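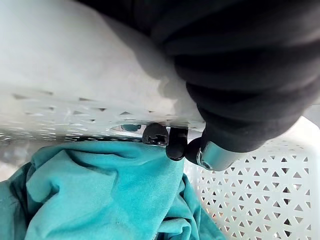
Réka Szalai wrote to ask us whether a machine can take over the laundry yet, all of it, and whether she should wait another year before buying one. It's the question we hear most at Zistgate (usually before anyone has asked the price!), so we'll answer it before we get to the rest.

Parts of it, yes. The Tevia laundry package is our two-handed helper with the Skillum software already loaded, and it's meant for picking clothes out of a basket and moving them to a front-loading washer. Soft things are still the hard part. A shirt never lies the same way twice, and a sleeve tucked under something else can slow the whole business down. In April we ran 2661 single-garment pickups in our workshop, and 235 of them needed a person to step in and help, mostly with thin or tangled pieces.

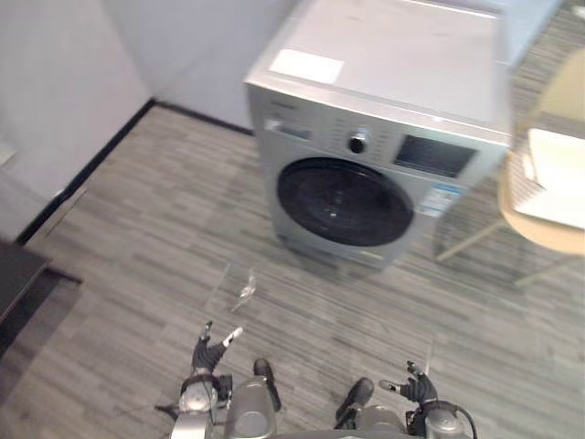

Loading is one chore and folding is quite another, and we'd rather you knew before ordering that folding isn't included. Neither is sorting by color, although Mohit Bhatia on our support desk is happy to talk through what's being tried (he does go on a bit, so bring a coffee).

The package comes with 3 spare sets of fingertips, a charger and a setup visit. A deposit of $500 holds your place. Homes with stairs, please call us first.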